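Setting up a break area in a small workshop unit -- where to put the table, and what to do about the heat?

Asked in: Sheds, Workshops and Small Premises
Posted 14 October 2021
Tags: break room, fans, corrugated roof, roller shutter

We've taken on the unit next door to ours in the Zadthorpe estate and want to use the front part of it as a lunch and sitting area. There are 29 of us across both units but never more than a handful eating at the same time. The landlord is fine with furniture and anything freestanding. He doesn't want holes in the walls or anything fixed to the ceiling.

The room has a white corrugated ceiling with the beams showing, fluorescent lights, white walls, and a big white shutter taking up most of the back wall. There's a low counter along the bottom of that wall which came with the place. So far we have a pedestal fan, a round table, and a wooden shelving rack that was left by the last tenant. The deeper part of the unit has a lower ceiling and we'll keep that for storage.

My questions are:

Is the round table a mistake? Someone here wants to swap it for a long rectangular one from Zallden and push it against the wall.

Does the fan do any good standing in front of the shutter? It gets very warm under that roof by early afternoon and we haven't had a proper summer in there yet.

Should food go on the rack, or on the counter? We've got tea, coffee, sauce bottles, plastic tubs and so on with no real home.

The budget is $4,000 for the lot, and that has to cover chairs, so I'd like to leave air conditioning out of it unless there's no other way.

3 answers

Answer 1 (accepted)

I fitted out a similar room for a joinery business, same sort of roof, and made a few of these mistakes first.

Keep the round table. A long table against a wall gives you one usable side and people end up eating in a row facing the paint. With a round one you can squeeze in an extra chair when you need to. The thing to watch is clearance. Pull a chair out, sit in it, and get someone to walk behind you carrying a tray. If they have to turn sideways, shift the table. Do this before you buy chairs. Stacking ones are worth the small extra cost if you ever need the floor for something else.

On the fan: if the shutter is shut, all it's doing is stirring the warm air in the room. That still feels better than nothing if it's pointed at the people sitting down, so aim it across the table at chest height. If the shutter can be opened, open it a bit in the morning while it's still cool outside and put the fan a couple of metres back, blowing in. Then close up before the heat arrives. Late in the day turn it around and blow the hot air out. It helps a lot to have another opening at the far end so the air has somewhere to go.

The real heat is coming off the roof. Find out whether there is any insulation above that corrugated lining. You can't see it from below, so ask the landlord, or look from the outside edge if you can get up there safely. Ours had none. The landlord ended up paying for foil-faced blanket because we put the request in writing with temperatures we'd taken at head height over a fortnight. Don't spend your own money on his roof.

For storage, use both, but split them. Dry goods, mugs and plates go on the rack, heaviest things at the bottom. Open tiers are fine for that, though anything in paper or cardboard should go in a tub with a lid or you'll be feeding mice by winter. Keep the counter for the kettle and whatever is in use that day. A low counter is a nuisance for making sandwiches, and people will stop bending down to wipe it after a week or so. If you have the money, stand a bench of normal height beside it and use the low one for tubs.

Check the rack for wobble too. Since you can't screw it to the wall, load the bottom two tiers first and put nothing heavy above shoulder height. If it still rocks when you push it, replace it.

14 people found this helpful

Comment: We did the foil blanket as well. Big difference in the afternoons, less so at night.

Comment from the original poster: Thanks. The landlord says he doesn't know what's up there, so I've asked him to find out. The shutter does open but it's stiff. Will try the morning and evening thing with the fan.

Answer 2

Just get a split system. Fans are useless in a tin shed.

2 people found this helpful

Comment: The question says they want to avoid that, and it says nothing fixed to the walls.

Comment: Portable then. Same difference.

Comment: Not really. A portable needs its hose vented outside and it will struggle in a room that size with a bare roof over it.

Answer 3

Agree with most of the first answer, so I'll only add what's different.

I'd be careful about keeping furniture in front of the shutter. If it is on your evacuation plan, or if the landlord has it down as goods access, that strip of floor has to stay clear. Ask before you settle on a layout. A fan is easy enough to wheel or lift out of the road, but a fridge isn't, and the fridge is what tends to get parked there. Put it off to one side, with a gap behind it for the heat to get out. Don't store bottles on top if you can help it. The first time somebody slams the door you'll be mopping up sauce.

Lights: if your fluorescents are the old tubes, see if the fittings will take LED replacements. Some do with a change of starter and some need an electrician. We had Aydoğan do ours in August and it was half a day's work. The room looked better and the buzzing stopped, which mattered more to people than I'd expected.

With chairs I'd buy 5 to begin with and see how many get used at once. We bought a dozen and most of them have stood in a stack ever since -- they're now where everyone dumps their jackets. Put some hooks on a freestanding rail near the door and leave the chairs for sitting on.

Something to do at the table is good as well. Ours has a deck of Uno that gets used more than the television did. Keep it in a tub on the rack with a lid on, otherwise the cards go missing one at a time.

Last thing is the floor. If it's bare concrete, get felt or rubber feet for the table and chairs. The scraping in a room with a metal ceiling is awful, and a rug under a lunch table only collects crumbs. Rubber lasts longer than felt on concrete but leaves marks, so it depends how much you care about the floor.

6 people found this helpful

Comment from the original poster: Good point about access, I'll check the lease. We're keeping the round table for now and spending the first money on chairs and a proper bench. I'll come back and update once we've had a few hot days in there.

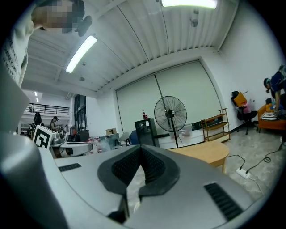
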